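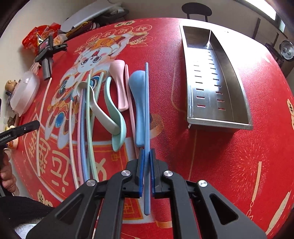

A red New Year tablecloth with a lion-dance design, and a light blue chopstick.

Vurkstead council adopts new rules for the hire of public halls

2004-03-12

14 comments | Share this story | Email to a friend

Vurkstead District Council has adopted a single set of rules for the hire of its public halls, replacing the separate arrangements under which each building has been let until now. The new rules take effect in July and will apply to all bookings for festivals, family celebrations, club meetings and public suppers.

The decision follows a review of hall lettings carried out by the council's leisure department. The review found that 1243 bookings were made across the district in the last full year, of which 246 were for seasonal or religious festivals. Charges for these events differed widely from one building to the next, and in several cases hirers had been asked to pay a deposit that did not appear in any published list.

Under the new rules every hall will publish the same table of charges. Local residents and registered community groups will pay the lower rate at all times, including weekends and public holidays. Commercial hirers will pay the standard rate. The deposit will be fixed at £56 for all events at which food is served and will be returned within 14 days if the hall is left in good order.

Mr Imad Tannous, head of leisure services, told members that the present arrangements had grown up over many years and were no longer fair to hirers. "A family holding a New Year meal at one end of the district should not be charged more than a family holding the same meal at the other end," he said. "The council has a duty to treat its residents alike, and the new table of charges will allow it to do so."

The rules also deal with the use of kitchens. At present only the Ostberg Hall and the Nevberg Road Centre allow hirers to cook on the premises. From July, cooking will be permitted in any hall with a kitchen that has passed its yearly inspection, provided that the hirer names a responsible adult on the booking form. Food prepared at home may be brought into any hall without further permission.

Members discussed at some length the question of decorations. An earlier draft would have prohibited all hangings and table coverings not supplied by the council. This was withdrawn after objections from several community groups, and the adopted text allows hirers to use their own cloths, banners and paper decorations so long as fire exits and notices are kept clear. Candles and other open flames remain prohibited, except where written consent has been given by the hall manager.

Mr Issa Kanaan, who spoke on behalf of the Vurkstead Community Associations Forum, welcomed the change. He said that the earlier wording had caused concern among groups that mark the Lunar New Year, Eid, Diwali and harvest festivals in council buildings, and that the forum was content with the final version. He asked that the rules be made available in the main languages spoken in the district. The council agreed to this request and will place printed copies in libraries and at the reception desk of each hall.

A further proposal, to extend closing time from 11pm to midnight on Saturdays, was not carried. Residents living near the Ostberg Hall had written to the council to object on grounds of noise and parking. Members resolved to leave closing times as they are and to consider the matter again when the rules have been in force for one year.

Bookings already confirmed will be honoured at the price agreed at the time, and no hirer will be asked to make a further payment. Where the new charge is lower than the old one, the difference will be refunded on application. Forms for this purpose may be obtained from the leisure department after Easter.

The council has also set aside a small fund to help new groups with the cost of their first booking. Grants will cover up to 2 hires in any one year, and applications will be considered each quarter. Groups must be based in the district and must show that their event is open to the public. The first round of applications will close at the end of May.

Enquiries about existing bookings should be addressed to the hall concerned. General questions on the new rules may be put in writing to the Head of Leisure Services, Council Offices, Vurkstead.

14 comments | Share this story

Related items

Ostberg Hall roof repairs completed
Library opening hours: results of the public survey
Chukwu appointed to run district arts programme
Parking charges at Nevberg Road to be reviewed
Council tax: dates for payment by instalment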